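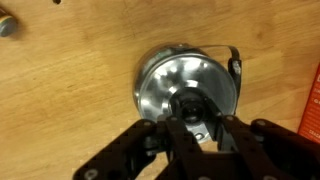

木製の台に置かれた、光沢のあるクロム色の丸い金属製品

屋外球場用 得点表示盤「アイヒホルン 313」
製品のご案内

アイヒホルン 313は、野球場およびソフトボール場での使用を前提に設計された据置型の得点表示盤です。学校、自治体、社会人リーグの運営団体を対象に、本体、操作卓および支柱金具を一式として供給いたします。ヌーミッツ競技設備株式会社が設計と組立を行い、国内での販売および保守は当社が担当しております。

主な仕様
型式 アイヒホルン 313
表示内容 両チームの得点、回、ボール・ストライク・アウトの各カウント
視認距離 200メートル(晴天時、正面)
操作方式 有線または無線(切替式)
操作卓 2台付属(主操作用、予備用)
支柱 4本(基礎工事は別途)
設置場所 屋外専用

表示について
得点は各チーム2桁まで表示できます。延長戦に入った場合は、回の表示のみが自動的に繰り上がり、それまでの合計得点は保持されます。コールドゲームおよび降雨による中断の際は、操作卓の「保留」キーにより、試合再開まで表示内容を固定することが可能です。輝度は昼間、薄暮、夜間の三段階から選択してください。

操作卓について
操作卓は公式記録員席での使用を想定しており、手袋を着用したままでも押下できるキー間隔を採用しています。主操作用と予備用を同時に接続した場合、入力は主操作用が優先されます。無線方式で使用する際は、試合開始前に必ず通信試験を実施してください。

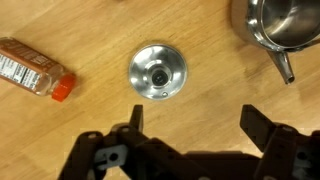
木目の台上に横向きに置かれた、ラベル付きの透明ボトル

清掃および保守
表示面の清掃は、主電源を遮断したうえで、水を含ませて固く絞った柔らかい布で行ってください。溶剤、研磨剤および高圧洗浄機の使用は、保護板の白濁や浸水の原因となるため、お控えください。シーズン終了後は操作卓を取り外し、屋内にて保管願います。
定期点検は毎年9月に受け付けております。点検の内容は、表示素子の点灯確認、支柱金具の増締め、配線被覆の目視確認です。部品交換が必要な場合は、事前に見積書を提出いたします。

導入事例
ニステッド市民球場では、従来の手掛け式得点板に替えて本製品を採用いただきました。同球場の施設管理責任者であるベネディクト・ホルマン氏からは、「一塁側内野席の端からもカウントを確認できるようになり、観客からの問い合わせが減った」との評価をいただいております。アンドコム高校野球部のグラウンドにおいても、練習試合および地区予選で使用されています。

ご注文にあたって
本製品は受注生産品です。ご注文の際は、設置予定地の平面図、電源の位置および外野フェンスの高さをお知らせください。基礎工事、電源引込工事および既設得点板の撤去費用は、本体価格に含まれておりません。チーム名板の製作は別途承ります。
保証期間は引渡日から2年間とし、打球の直撃による保護板の破損は保証の対象外といたします。防球ネットは別売品として取り扱っております。

お問い合わせ先
競技設備部 製品担当 ネヴィル・エルウッド
本ページの記載内容は2021年1月13日現在のものです。仕様および外観は、改良のため予告なく変更することがあります。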